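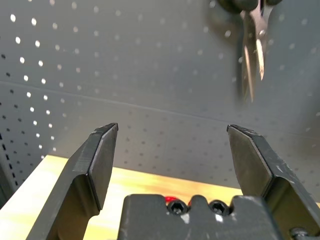
Ineke Verbeke wrote after the last edition that she had followed the section on hanging tools to the letter and still ended up with a pair of shears behind the bench. Her complaint was fair. The old text said that any hook would do on any board, and it won't. The steps below replace it.

4. Hanging tools above the bench

The Drarnar leaflet promises a wall fitted out in 35 minutes. Plan on an afternoon.

4.1 Before you start

1. Clear the back of the benchtop. Small hooks roll, and the gap where the top meets the board is where they go.
2. Push on the board with a flat hand, once in the middle of each panel and once on each side of any seam. If it gives, stop and go to Section 3.
3. Try one hook in one hole. It should go in with light pressure and stay there when you let go.

Note: "Universal" on a hook packet means very little. Premgate hooks sit well in round holes and poorly in slots. Estau sells a slot hook that holds nicely, but it is a separate purchase and the packet doesn't say so.

4.2 Placing the hooks

1. Hold the tool against the board where you want it and mark the hole nearest the top of the handle. Use chalk or a scrap of tape.
2. Keep at least 50 mm away from a seam. Hooks set right at a join tend to work loose, whatever the packet claims about "full-surface use."
3. Tip the hook up, feed the bent end through, and lower it until the stem lies flat.
4. Fit the plastic clip if there is one. Van Loon calls theirs optional. We lost patience with that idea after the second hook came away with the tool.
5. Pull straight down, then straight out. If it moves, try a different hole before you blame the hook.

4.3 Scissors and other blades

1. Hang scissors by the handles with the points down.
2. Use one hook through one handle loop for small pairs, and a double hook for anything heavy.
3. Close the blades before you let go. Some pairs drift open on the hook. A loose rubber band is ugly and works.
4. Leave 300 mm of clear space between the points and the benchtop, more if you lean in to work.

CAUTION: Do not hang blades where you reach across for something else. Move whichever one you use less.

CAUTION: Magnetic strips are sold for this job too. Test yours with a bump of the fist against the board before trusting it with anything sharp.

We use cookies to improve your experience on this site. Accept all | Manage settings

4.4 Painted outlines

Tracing around each tool is often recommended. Wait a month first. Most layouts get changed, and paint in the holes is miserable to remove.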